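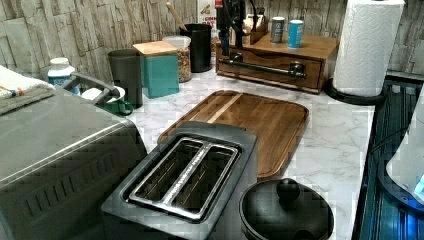
I gave up on the bare kitchen counter sometime in September, and I've been a happier cook ever since! My friend Bronwyn Quinlan keeps hers so clear you could land a plane on it (she also eats out four nights a week, so make of that what you will). Me, I want my mug where I can grab it at six in the morning with my eyes half shut. Same goes for the granola, which lives in a clear jar so I know when we're running low, and the wooden spoon, which I use for everything from oatmeal to chili.

I did set one rule. If I haven't picked a thing up in two weeks, it goes in the cupboard. The waffle iron lasted nine days. The teal canister stays because I love the color, and my husband has quit asking when I'm going to move the toaster oven.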